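Kumsa Hall lunch tables to be cleared course by course under new routine

People who eat at the Kumsa Hall community lunch will notice a change at the tables this month. Used tissues and paper napkins are now picked up before the plates are, and they go into a separate bag at the end of each row.

The change began in the first week of May and covers both sittings, at 11:30 a.m. and 12:45 p.m. It was put in place by Adanech Mekonnen, the hall's kitchen manager, after the dishwashing crew complained that wet paper was clogging the drain baskets in the sink room.

"We were stopping the wash in the middle of lunch to clean out the baskets," Mekonnen said. "The plates stacked up, and the second sitting had to wait for them."

The hall serves lunch on weekdays to older residents, parents with small children and anyone else who signs in at the door. On its busiest day in April it served 248 people. The two sittings share one set of plates, so everything used at the first has to be washed, dried and back on the counter in 45 minutes.

Until now, diners were asked to leave everything where it was when they got up. Plates were stacked with whatever was on them, and the paper was supposed to be shaken off over a trash can by the kitchen door. Much of it went into the sink anyway, stuck to the bottom of the plate above it.
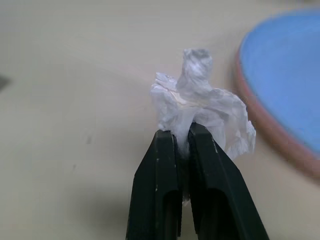 A crumpled white tissue is picked up beside a blue plate. Paper now comes off the tables first.

Under the new order, paper is lifted off the tabletop, then cups and silverware go into gray tubs, then food scraps are scraped into a bucket on the cart. Plates are stacked last. The tables are wiped with a damp cloth and left bare until the next sitting is called in.

Bereket Nigatu runs the sink room on most days. He said the drain baskets used to need emptying several times during a lunch and are now emptied once, at the end.

"It was mostly tissues," he said. "A napkin you can see and pull out. A tissue comes apart in hot water and you get it in everything."

The hall also changed what it puts on the tables. Boxes of tissues used to sit at both ends of each row. They have been moved to a shelf by the coat rack, next to a small covered can, and the tables now have one napkin holder for every five seats. Mekonnen said a few regulars had asked for the boxes back and that she would put one out for anyone with a cold.

Paper from the tables is not being recycled. Lemlem Endale, who handles supplies for the hall, said she had asked whether the napkins could go in with the food scraps for compost, but the hauler does not accept paper that has been used for anything other than food. Sorting tissues from napkins at the table was tried for two days and dropped.

The hall bought 138 plates last winter to replace older ones that had chipped, and Endale said there is no money this year for a second set. A larger drain basket for the main sink is on order and is expected before summer.

Diners do not have to do anything differently, although Mekonnen said it helps if used paper is left on the table beside the plate and not tucked under it or pushed into a cup. A notice saying so has been taped up near the sign-in desk.

The hall's dinner program, which is run separately in the evening, still clears its tables the old way. Abenezer Abera, the dinner coordinator, said he plans to watch a lunch sitting later in May before deciding whether to switch.

Lunch hours and prices are unchanged.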